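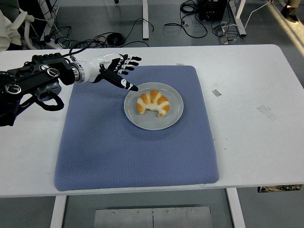 Page last changed: December, 4:40 pm, by Nelli Toivonen

Croissants, still. I said in the last entry that I would move on to rye buns before the month was out, and here I am writing up laminated dough again, so apologies to Thaddeus, who has been very patient about his rye flour sitting under the bench.

The dough was the Bokero one, meaning the recipe Amra brought with her and that we have all been scribbling on ever since. I used 300 g of flour for the détrempe, held back a spoonful of the milk as she suggested, and rested it overnight in the small fridge (the one with the bad door, please lean on it until you hear it catch). Butter block from the Flurkstead butter this time. It rolls out colder than the one we had in the fall and doesn't smear when you look at it sideways, and I was so pleased with the first turn that I went and got Ebise to come and look at the edge.

Three folds, all simple, with a good long chill after each. I know there is a school of thought in this building that wants a book fold in the middle, and I did try that on the previous batch, but the layers came out mean and tight and I didn't care for it. With three simple folds you get the broad stripes on the outside, glossy orange ridge and then pale dough and then ridge again, all the way around the curve. The one on the gray plate has them as clearly as any I've made. I turned the points toward the front of the table so the bend shows. Somtochukwu likes them straight, the way his aunt's bakery made them, and we have agreed to disagree — mine get curved, his get left alone, and we can all tell whose is whose when the tray comes out.

On the bake. I had the small oven set hot for the start and then turned down, and I should have written the times on the card as I went, but I was talking. Amra thinks I could take the color further. Her argument is that the cream-colored bands want a few more minutes even when the ridges look done, and that I pull everything early out of nerves. She is probably right about the nerves. I would still like to see one cut before I change anything, so the next tray gets split, half out at my usual color and half left in for her.

Egg wash: whole egg with a pinch of salt, strained, two thin coats. Keep the brush off the cut edges. I had one in the batch before this where I was careless and the wash ran down and glued the layers together on one side, and it rose like a hat in the wind.

A word on the plate, after the conversation at lunch. I'd like us to stay with the round light gray one for croissants. The white ones make the pale bands disappear, and on the speckled plate from Dauda every flake looks like part of the glaze. The gray has just enough rim that crumbs stay put, and it sits nicely on the quilted mat. The mat is the blue-gray padded one, and I've grown very fond of it, although flakes do find their way into the diamonds and it needs a proper shake outdoors. Over the bin is not enough, I have tried. If anyone has a trick for getting butter out of quilting I would love to hear it. Ebise says dish soap and a soft toothbrush.

Little bits of tape on the table: would whoever is passing with a fingernail to spare please peel them up? There's a gray piece by the right side of the mat, a clear one farther over, and a scrap at the back edge. I keep meaning to and then my hands are floury.

For next time:

Order more Flurkstead butter before the holidays, the Griralora people close early and they are the only ones who deliver it.
Weigh out another 300 g of flour and start the dough before going home.
Write the oven times on the card, Nelli.
Split the tray for Amra.
Ask Thaddeus if he'd mind the rye waiting until January. I'll bring him a croissant when I ask.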